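Handout 3: Rural roads and the cost of distance
Course: Introduction to Human Geography
Prepared by Zorica Gashi

Please read this before the seminar in October. Bring your own map of the Skoryk district, as we will draw on it.

## 1. Distance is not only kilometres

In a textbook model, the cost of a journey grows evenly with its length. Rural people do not plan their day like this. They think in time, in fuel and in the state of the road after rain. We call this **effective distance**.

- *Physical distance*: what you measure on the map.
- *Time distance*: how long the journey takes.
- *Cost distance*: what you pay, including repairs to the vehicle.

## 2. The village of Odby

Odby has 514 inhabitants. The clinic is in Truvora, 47 minutes away by the paved road. Stefaniia Zinchenko asked the households which route they use for the clinic, and which for the market. Many gave two answers, one for summer and one for winter. Please note that her map shows only the summer routes.

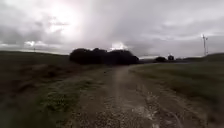
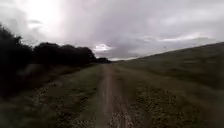 Unpaved tracks through open country
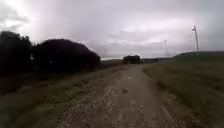
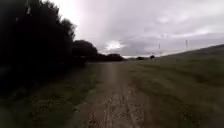

For the exercise you will give every road section a weight. A paved section has the weight 1, and you must decide the weight of an unpaved section yourselves. Write one sentence to defend your number. Look at the surface before you decide: in the first picture one rut has small puddles and churned ground, while the middle strip is paler and compacted. A cyclist and a lorry driver would not give such a track the same weight, so say whose journey you are measuring.

## 3. To prepare

1. Mark the shortest route from Odby to Truvora.
2. Mark the route with the lowest total weight.
3. If they are different, write up to 100 words on who uses each one.

Pencil only, please. We will change the weights together in class.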